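Smits open day, Plurkgate — visit notes

Quick write-up before I forget it all. Went up for the open day at Smits, the glass and table people, who have the old dairy buildings at Plurkgate on the Grirville side of the canal. Been meaning to go for years. Bus 991 from the station, get off at the lock, walk back the way you came. The stop called Plurkgate is the wrong stop. Don't ask how I know.

Free entry, sign your name in a book, sticker on your coat. Coffee in the old weighing room. Good coffee, terrible cups — for a firm that thinks this hard about what goes on a table you'd expect a handle you can get a finger through.

Tour first. Groups of 18, they're strict on it, the couple behind me had to wait for the next one. Our guide was Frans Hoekstra, who started in the grinding shop and now does mostly the edges and the complaints (his words). Speaks fast, walks faster. I have half a page of notes from the first hour and most of it is arrows.

What I got down:

Glass comes in flat, in big sheets, standing up in racks like toast. Cutting is quicker than I thought. Score, snap, done. Rectangles are easy. Circles are OK. Ovals are where the money goes, Frans says, because the curve never stays the same for long and the wheel has to follow it the whole way around. You can feel a bad oval before you see it. He passed two offcuts down the line and made us shut our eyes. First one, nothing. Second one had a sort of flat spot, the length of a thumb maybe. The kid next to me got it right away. I had to go back over it twice.

Then grinding. Wet, loud, ear defenders from a bucket. Then polishing, same thing but slower and less wet. Then washing, then somebody with a lamp looks along the edge and either nods or doesn't. We watched six pieces get looked at, one got a bit of red wax pencil and went off on a trolley. Where do they go? Small tables, mostly. A big oval with a chip turns into a small oval. Liked that.

They make 420 tops a year in the oval shape alone. Seems a lot of ovals for one building. Most go out without legs, to other firms who put their own underneath.

Tempering they don't do on site so we skipped that bit and looked at a door.

After that the display rooms, upstairs, which is what I'd come for really. Go at your own pace up there, no group. Four rooms, each one set up around a table or two, plates and bowls and fruit out so you get the idea of how it looks in use. Gray floor, lots of light. The table I wanted to see was the Ullden, the clear one, and it's in the second room.

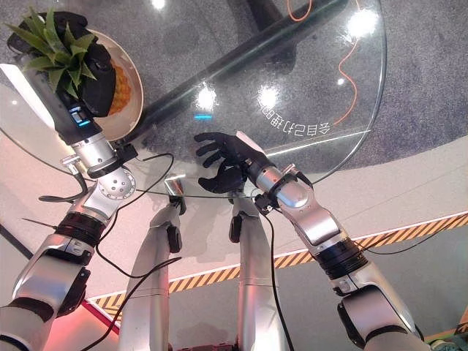

I'm shopping, I should say. Our own table is a pine thing from my wife's aunt and it has had its day. The front room is small and dark and every wood table we tried in there looked like a parked car. So, glass. Everyone tells you glass shows fingerprints and everyone is right, it does, but you can see the floor through it and the room gets bigger. That's the whole case for it as far as I'm concerned. Standing over the Ullden and looking down you get the floor right there under the plate, and for a second your eye isn't sure which one it should be looking at. Took me a minute to like it. Then I liked it a lot.

The shape is more of a loose oval than a true one. Frans had said downstairs that people ask for "oval" and mean five different things, egg, racetrack, squashed circle, and so on. He called this one a soft oval. No corners to walk into, fits a narrower room than a round one, and you can squeeze an extra chair in at the long side if somebody's cousin turns up.

Price is 700 for the top and the frame together, if you collect. Delivery extra and they wouldn't give me a figure without a postcode and a floor number. Fair enough. Third floor, no lift, I didn't push it.

Now plates. Didn't expect to write about plates. But they'd put a round one out on the glass, cream, shallow, a bit darker in the middle with a pale rim, and it did more for the table than anything in the brochure. White on clear glass looks like a hospital to me, there was some in the first room. Cream sits better. It throws a soft little shadow too, which on wood you'd never notice. And a pineapple with it! Big spiky green top, yellow-gold body. I know it's a stylist's trick, pineapples are in every kitchen catalog there is, but it works. All that rough diamond pattern next to something so smooth. 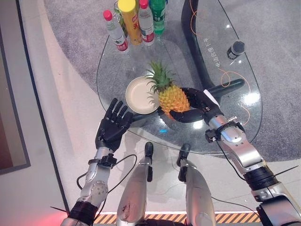 Page last changed: 10 December 2022

Asked at the desk whether the plate was for sale and no, they only do glass, the plates come from wherever. Typical. There's a list pinned up by the stairs of who supplied what for the rooms but by the time I'd found it my group's coats were being moved and I never copied it down. If you go, copy it down.

On putting fruit on a glass table, since the woman beside me asked and I listened in: a pineapple is fine, an orange is fine, lemon juice is fine if you wipe it. It's grit that does the damage. Sand from a kid's shoe, salt, the unglazed ring on the bottom of a cheap bowl. That ring is the worst. Run your finger around the foot of the plate and if it feels like sandpaper don't slide it, lift it. Or stick felt dots on. They sell felt dots. Of course they sell felt dots.

Cleaning — warm water, drop of vinegar, cloth that has never been through the wash with softener. Not newspaper. My mother swore by newspaper. The man at the desk made a face.

Also asked about noise. A plate going down on glass makes a clack that gets on some people's nerves, mine included. Their answer was placemats, and yes, but then you've covered up the thing you paid for. I tapped the edge with a knuckle a few times while there was a gap and it's a dull sound, not a ring, better than I feared. Proper crockery I couldn't test. Would have felt odd picking things up.

Room three was low tables, didn't stay. Room four was shelves and a mirror the size of a garage door, and a long queue for the mirror for some reason. Went back to two.

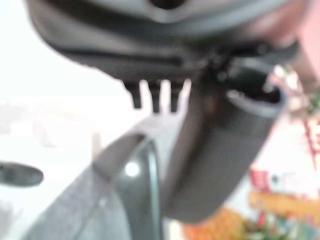
Smits open day, Plurkgate, up close.

Some gripes, so this doesn't read like an ad. Labels in the display rooms are at knee height and in pale gray type, I watched a man in his seventies get down on the floor for one and need a hand back up. No sizes on half of them. For the Ullden I had to measure with my own tape, and the tape was in my coat, and the coat was downstairs. So I paced it with my hand instead and then measured my hand on the bus. Not a method I'd recomend.

Seating: one bench, ground floor, always full.

The workshop for kids was a nice idea, sandblasting a pattern on a little tile behind a screen, but it was booked out before eleven. Sign up when you get your sticker. My neighbor's two did it last year and they still have the tiles, one's a fish and one's supposed to be a fish.

Lunch: soup van in the yard. Pea or tomato. Had the pea. Bread was gone by one.

Back upstairs afterwards for a last look, because the light had moved round and I wanted to see what glass does later in the day. It does change. In the morning the edge had that greenish look you get on thick glass (Frans: it's the iron, you can pay more for less green, he wouldn't bother). After lunch I hardly saw it. Our front room faces north so I don't know which of the two I'd be getting. Somebody should put one in a dim room on purpose so people like me can see it at its worst.

Stood there a good while, to be fair. It's a good height to lean over. Things look placed on it, if that makes sense — one plate and one piece of fruit and you feel you've laid the table. On our pine one you could put out a whole dinner service and it'd still look like a bench with stuff on it.

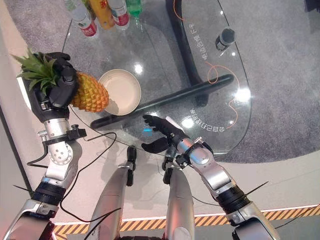 Anyway I've got the brochure and a sample square of the glass in a padded envelope, which I have been told to hold up in the front room at different times of day. My wife has the casting vote. She's worried about the edge and small heads, her sister's boy is just walking, and I did bring that up. The answer was that the edge is rounded over top and bottom and there's no corner, but it's still glass and still hard, keep an eye on him. Straight answer at least.

Last bits. Toilets across the yard, key at the desk. Parking is hopeless, take the bus. Wear flat shoes, the grinding shop floor is wet and has a drain down the middle that I found with my heel. Photos were allowed upstairs and not in the workshop, so nothing from there I'm afraid. The whole vist took me a bit over four hours with soup.

They run it once a year, always in December. Next one goes up on the board at the lock and in the Grirville paper. Will add the plate supplier if anybody sends it to me.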